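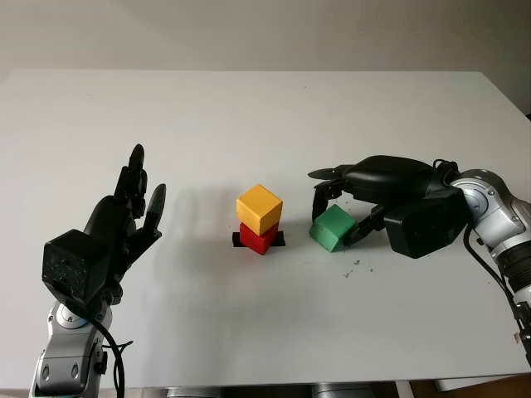 Home Explore Threads Saved Log in

Marama Bolger
Jan 29, 2021

1/ Right, I promised several of you I'd write up how we got the sourdough going again after the move, so put the kettle on, because I've never managed to tell anything briefly in my life and I'm not going to start with bread.

2/ The starter came from Kylie Pomare, who'd had it from her mum, and it lived very happily on top of the boiler in our old place at Okness for years. Then we moved up to Grimshaw in the middle of winter, into a kitchen with a stone floor and a window that doesn't quite shut, and the poor thing simply went to sleep.

3/ I fed it morning and night for the first week and got a few sad little bubbles and a layer of grey water on top (hooch, if you want the proper word, and yes, you can just stir it back in). It smelled of nail varnish. Kane Tawhiri, who bakes far better than I do, told me over the phone that this was hunger and I should stop being so mean with the flour.

4/ So I changed the feed. I'd been keeping half a jar of old starter each time and giving it a spoonful of flour, which I now know is a starvation diet! What I do now is keep 23 grams of the old stuff, then add 100 grams of flour and 100 grams of water. Kane laughed at the 23 but that's what clings to the jar when I've scraped it out, and it works, so 23 it stays.

5/ The flour matters as well. I'd always used plain white, but Ruby-Lee Pomare swore by a bit of rye, so I swapped a quarter of the white for dark rye from the mill at Skultard. Two days later it had doubled by teatime. I may have done a small dance in my slippers.

6/ Warmth was the other half of it. The airing cupboard turned out too hot (it went runny and sour by lunch), the windowsill was hopeless, and in the end the best spot was the oven, switched off, with only the light on and the door pulled to. Please put a note on the oven door. I'm not going to tell you how I learned that, but I did have to ring Kylie and ask for another spoonful.

7/ She posted it, bless her, dried and crumbled in an envelope. If you've never dried any of yours, do it this weekend. Spread it very thinly on baking paper, leave it till it snaps, and keep it in a jar at the back of the cupboard. Mine is next to the bay leaves.

8/ For the loaf itself I haven't changed much. Mix in the evening, fold it a few times while the telly's on, leave it somewhere cool overnight and bake first thing. In this house it wants a good three hours longer than it did in Okness, so go by the look of the dough and ignore whatever the book says.

9/ Fiachra Ó Gríofa asked whether he can use his in pancakes. Yes, and you should! I save up the spare in a tub in the fridge and use it on a Sunday morning with an egg, a splash of milk and a pinch of bicarb. A bit tangy, lovely with butter and marmalade.

10/ If anyone near Grimshaw would like some, I've plenty, just bring a clean jar with a lid. Crumpets next time, once I've found where I packed the rings.

Contact Privacy © 2021 Hukden Back to top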